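Torvik Sewing Terms

A word list for home sewing and mending, in English, Swedish and Norwegian. It holds 1,258 terms with short definitions, collected from sewing circle handouts, pattern sheets and letters between members in Justham and Stivport.

Maintained by Ylva Nordin. Norwegian column checked by Mortimer Kapoor.
Last updated: 15 September 2018

Contents

terms.csv is the main list, one term per line.
sources.csv gives the handout or letter each term came from.
variants.csv has spellings we found but did not choose as the main form.
notes.txt holds open questions, mostly about collars.

Columns in terms.csv

id: a whole number. Numbers are not reused when a term is removed.
en, sv, no: the term in each language. A blank means we have no term we trust.
definition: one or two sentences in English.
group: fabric, tool, stitch, seam, fastening, garment part, or mending.
source: matches the id in sources.csv.

Files are UTF-8 with commas between fields. Definitions are in double quotes. If you open them in a spreadsheet, choose UTF-8 by hand or the letters å, ä and ø will come out wrong.

How terms were picked

We began with roughly 2,000 candidate words. Brand names went first, then words used for knitting only, then plain duplicates. Where two handouts disagreed, both senses were kept as separate lines with the same headword. "Basting" and "tacking" are listed separately and point to each other in the definition.

Work surface words (mat, table, board, pad) are filed under tool. Measurements are left out of the definitions.
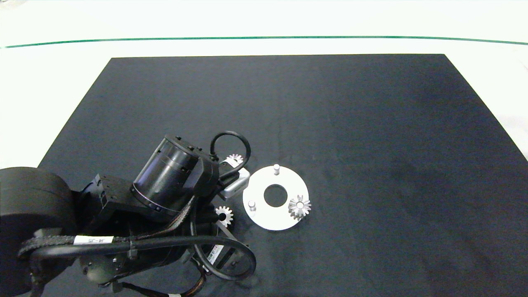

Dark mat on a white tabletop.

Known problems

The fastening group is thin in Norwegian. Several hook and eye terms are blank.
"Interfacing" has 2 Swedish entries that should probably be merged.
Plural forms are mixed. Older lines use the plural for tools sold in pairs, newer lines the singular.
Leather and fur terms were added in April from a single handout and have not been checked against a second source.

Use

The list may be copied, printed and changed for any purpose. Please keep the name Torvik Sewing Terms on copies. The older Stendura list, which some members still have on paper, has 700 terms and uses different id numbers, so the two should not be joined on id.

Corrections

Send the id, the column and the new wording, along with where you found it. Changes go into the next version.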